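Table-Clearing Cell Walkthrough, Sim Stage – Checklist and My Comments
Trindthorpe site, August 25, 2019
Filled in by Linnea Nyberg

OK = fine, FIX = fix before the next run, LOOK = talk to me

Everybody keeps asking me whether the arm can clear a table yet, so I'm putting my answer in with the inspection, where at least the people who ask will have to scroll past the safety items first. Short version: sort of! Long version is all the comments.

1. Base mounted and level – OK
Checked in the model file. The Koldale people want the base moved farther from the table for the real cell, and I'd like to see the reach numbers before I say yes to that.

2. Stop button reachable from the operator side – LOOK
In sim this means nothing, I know, you just close the window. But the layout gets copied straight onto the shop floor in December and I don't want anyone leaning over a moving elbow to hit a stop. Please draw in where the operator stands. I asked for this last time too.

3. Speed limit set for shared space – OK
Ternari's default was way too fast for anything with dishes in it. Collet turned it down and it's much nicer to watch now.

4. Keep-out zone around furniture – FIX
The chair is not in the collision list. The table is, the walls are, the chair isn't. A person clearing a table bumps the chair with a hip and thinks nothing of it, but the arm will push right through until something faults.

5. Grip force – OK for flat things, LOOK for everything else
Two fingers on a thin flat edge is about the best case you can hand this gripper. I'm happy with the setting. I would not use the same setting on a lid knob, and I really wouldn't use it on a piece of jewelry. 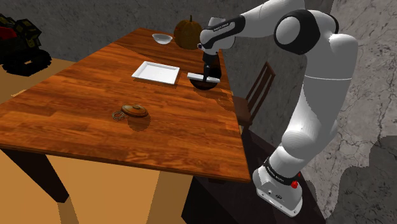
6. Release height – FIX
We're still letting go too high in the script. I do this at home without thinking, you lower the plate until you feel it touch and then your hand just opens. The arm has no feel to speak of, so it needs a number, and the number we have is a guess somebody typed in at 5 p.m. Measure it, please.

7. Items near the table edge – LOOK
Anything within a hand's width of the edge should be moved in first or skipped. My kids know this (well, one of them does).

8. Run log complete – FIX
2750 attempts scheduled, 1847 logged. Where's the rest? If the runs crashed I want them counted as failures. A success rate that leaves out the crashes is no use to me.

9. Sorting rules written down – LOOK
What goes to the sink and what stays put? A pumpkin stays. A bowl goes, unless there's food in it, and then it depends who you ask. Right now these rules live in Collet's head.

So, can it do the chore? One object at a time, slowly, with somebody watching, I'd let it try. A whole dinner table, no. I'll walk through again once 4, 6 and 8 are closed, and whoever has my clipboard, I need it back.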